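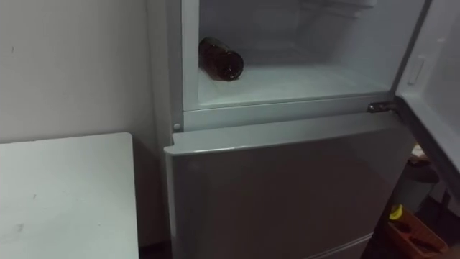
Position Description: Cell Technician, Domestic Handling Cell

Organisation: Ondieki Centre for Applied Automation
Location: Skanedby campus, Building 2
Reference: 2892
Engagement: Fixed term, full time, with the possibility of renewal
Commencement: April

The Position

The Centre invites applications for the position of Cell Technician. The successful applicant will be responsible for the daily set-up, routine care and first-line repair of the Waltevon cell, in which a robot moves bottles between a table and the upper compartment of a household refrigerator. The position reports to the Manager, Laboratory Operations.

The cell has completed 597 logged runs in its present layout. The program of work for the coming year requires that the layout be held steady between shifts, and that any change to it be recorded before the next run begins.

Duties

Set the table against the wall beside the refrigerator and confirm the distance between them with the gauge supplied. The gap is to be checked at 8:30 a.m. and again after any cleaning of the floor.

Open the upper door to the marked angle and confirm that it holds its position. Inspect the hinge and the gasket weekly and report wear.

Place the bottle in the starting position named on the run sheet, whether standing on the table or lying on the compartment floor. Record the bottle type, the level of its contents and the position of its cap.
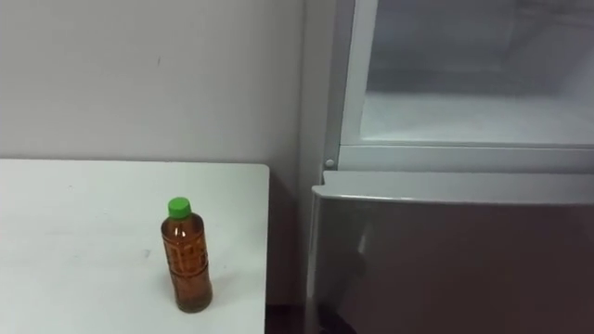
Bottle standing on the table, with the upper compartment open.

Remove frost from the compartment floor when it affects placement. Only the plastic scraper may be used. The refrigerator is to be switched off at the wall and the robot isolated and tagged before any person reaches into the compartment.

Wipe the tabletop with a damp cloth and note new scuffs or scratches in the surface log. Markings that interfere with the vision system are to be referred to the Manager, Laboratory Operations, and are not to be painted over.

Check the head camera mount for movement, clean the lens and run the calibration routine at the start of each shift. A full recalibration is required after every 600 runs, or following any contact between the arm and the refrigerator door.

Replace gripper pads, cable ties and worn fasteners from stock, and maintain the spare parts register in Fladuvov, the Centre's maintenance system.

Selection Criteria

Essential:
A trade certificate or diploma in mechatronics, electrical work, instrumentation or a related field
Experience in maintaining an industrial or collaborative robot
Sound knowledge of isolation and lock-out procedures
Ability to keep clear written records

Desirable:
Experience in camera calibration
Familiarity with domestic refrigeration equipment

How to Apply

Applicants should submit a résumé and a statement of no more than 2 pages addressing the essential criteria. Applications should quote reference 2892 and be lodged through the Ondieki careers page. Shortlisted applicants will be asked to attend the Skanedby campus for an interview and a practical exercise at the cell.

The Centre welcomes applications from all qualified persons. Applicants who require an adjustment to the interview or practical exercise are asked to state this when applying.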